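About Munberg

Munberg repairs and refinishes wooden furniture. Our workshop is in Skenunthorpe, on Pearce Street, behind the old corn store. We take in work from private houses, pubs, schools and a few offices. Most of it is tables. We also do chairs, chests of drawers, bookcases and the occasional door.

The business began as a one-room repair shop that mainly glued chairs. Tables came later, when a local hotel asked if we could strip and varnish the ones in its dining room. We said yes, bought a second set of trestles and rented the unit next door. The two units were knocked through and we are still in them.

What we do

Finishes make up the bulk of our work. A table comes in with rings, burns, scratches or an old coat that has gone cloudy or sticky. We clean it first and look at what is underneath. Often a clean and a fresh top coat will do, and we will say so even if you were expecting to pay for a full strip. If the old finish has failed, we take it off by hand scraper and light sanding. We do not dip furniture. Dipping loosens glue joints and raises the grain, and veneered pieces may not survive it.

We offer oil, wax, shellac and varnish. Customers often ask which one lasts longest. For a kitchen table in daily use we usually suggest varnish. Oil is easier to patch at home but needs doing again every year or so. Shellac looks very good and dislikes hot cups. If you are unsure, we can put samples on an offcut and you can take it home for a week. 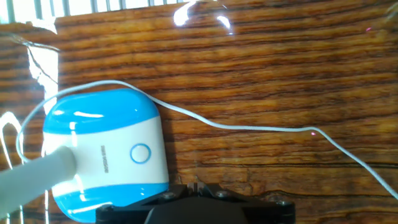 Blue and white on a polished wooden tabletop.

We also do structural repairs: loose joints, split tops, missing stretchers, drawers that stick. New parts are made in the same timber where we can get it. Where we can't, we tell you what we plan to use and wait for you to agree.

We don't do upholstery or cane seats. Tenen, in the unit opposite, does both, and we pass work across the yard to each other. You can leave a chair with either of us.

How it works

Send us two or three photographs and the rough size of the piece. We reply with a price range, usually within a few days. The firm price comes once we have seen the furniture in person. There is no charge for looking at it here. A home visit costs £20, taken off the bill if you go ahead.

Collection and delivery can be arranged in Skenunthorpe and the villages nearby. Our van takes a table up to eight feet long with the legs on. Anything bigger needs a second person at your end, and please measure your doorways before we come. We have been caught out by a narrow hall more than once.

A full strip and refinish takes three to five weeks. The work itself is much shorter than that, but varnish needs time to harden between coats and again before anything is stood on it. We would sooner keep a table an extra week than send it back soft.

Looking after a finish

Wipe spills up when they happen. Use a damp cloth and then a dry one. Please don't use spray polish with silicone in it: it leaves a film that new varnish will not stick to, and removing it adds hours to any later repair. Felt pads under lamps and bowls are cheap and worth having. Keep tables a little way from radiators, particularly solid tops, as these move with the seasons and can split.

On dark or reddish varnished tops, fine scratches show up more under side light than from above. Many of them can be rubbed out without touching the rest of the surface. Ask us before you try anything with wire wool.

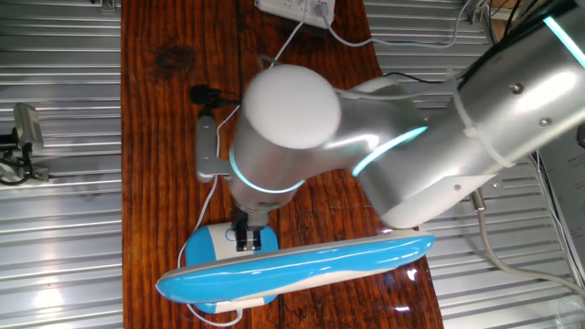
Viktória Kerekes wrote to say that she had put off having her dining table done for years, thinking it would come back looking new and wrong, and that she was glad we had left the dents along one side. She asked whether the leaves could be done to match. They can, although leaves kept in a cupboard have normally faded less than the top, so the colour takes some adjusting.

Visiting us

The workshop is open to callers on weekday mornings. In the afternoons we are often spraying or out in the van, so please ring first. Parking is in the yard. Ring the bell by the green door and give us a minute to put things down.

We will be closed on 7th March for floor repairs.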